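Visita a Brunmont: el kit de dos brazos Delia, visto en su sala de demostración

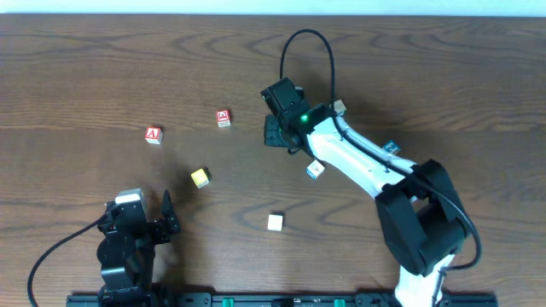 ¿A quién va dirigido el kit Delia?
A laboratorios docentes y equipos pequeños de integración que necesitan practicar tareas de manipulación con dos brazos de distinto tamaño sin diseñar ellos mismos la bancada, el cableado ni el software de control.

La visita se hizo el 13/05/2024 por invitación del distribuidor, Gauthier. Recibió al grupo Rosine Masson, responsable de producto en Brunmont, y las demostraciones corrieron a cargo de Ravinder MacLeod. El programa incluía una presentación comercial, que omito por estar casi toda en el catálogo, y una sesión de trabajo con el equipo montado.

Configuración

El kit se suministra con un brazo grande, blanco y negro, y otro menor de cuerpo negro, construido con servos apilados. En el puesto de demostración ambos van anclados a un mismo raíl negro con taladros a lo largo del borde de la mesa. La solución simplifica la calibración: la distancia entre bases se introduce una vez y se conserva mientras no se desmonte nada. Brunmont entrega el raíl con los taladros ya hechos; el tablero lo pone el cliente.

Cada brazo lleva su propia pinza. La del grande es de dedos gruesos, en bloque; la del pequeño termina en dos puntas. Según MacLeod, la diferencia es deliberada y permite plantear ejercicios de reparto en los que el planificador debe elegir brazo según la pieza y el hueco disponible.

El cableado del brazo grande discurre por fuera, con un bucle amplio por encima de la pinza. Pregunté por el riesgo de enganche. La respuesta fue que el bucle evita tirones en el giro de muñeca y que existe una funda opcional, no incluida en el precio base. En un puesto con alumnos yo la pediría.

La tarea

La prueba consistía en recoger cubos de madera con letras y dibujos, repartidos sin orden por la mesa, y llevarlos a posiciones indicadas desde el programa. Son piezas baratas y fáciles de reponer, y los colores de sus caras ayudan a la detección. Menos favorable es el fondo: la veta del tablero es marcada y ondulada, y las sombras de los brazos caen sobre ella. Kirsten Desjardins, del equipo de visión, reconoció que el color crema es el que más ajuste de umbral exige sobre madera.

Se ejecutaron 10 ciclos completos. En 2 de ellos el agarre falló y el sistema repitió la aproximación sin intervención del operador. Ambos fallos se dieron con cubos girados respecto a la pinza y próximos al antebrazo del brazo grande, donde el margen de maniobra es escaso. El tiempo medio por ciclo fue de 33 segundos, con la velocidad limitada por configuración. No se permitió subirla durante la visita, de modo que no puedo decir nada del comportamiento a régimen pleno.

Software

El entorno se llama Reltetow y se instala en un equipo aparte. La secuencia se programa por bloques o mediante scripts. El editor gráfico es correcto para una primera práctica, pero se queda corto en cuanto hay que coordinar los dos brazos: las zonas compartidas se definen en un archivo de texto y el editor no las muestra. Desjardins indicó que la visualización está prevista para una versión posterior, sin fecha.

El registro de datos guarda posiciones articulares y estado de las pinzas con una marca de tiempo común. La exportación que vimos salió limpia y con las columnas documentadas.

Precio y servicio

El precio comunicado por Gauthier es de 2915 euros al año en modalidad de alquiler, con mantenimiento e impuestos aparte. La compra se presupuesta caso por caso. Huguette Perron, de soporte, explicó que las averías de servo del brazo pequeño las resuelve el cliente con un recambio y que las del grande obligan a enviar el brazo completo. No hay unidad de sustitución en el contrato básico. Las condiciones vigentes son las de febrero.

Pendiente de aclarar

Quedaron sin respuesta la carga útil del brazo pequeño con el alcance extendido y el procedimiento de recalibración cuando se desplaza una de las bases. Masson se comprometió a enviar ambas cosas por escrito. También pedí el esquema de taladros del raíl, para comprobar si encaja en las mesas del taller.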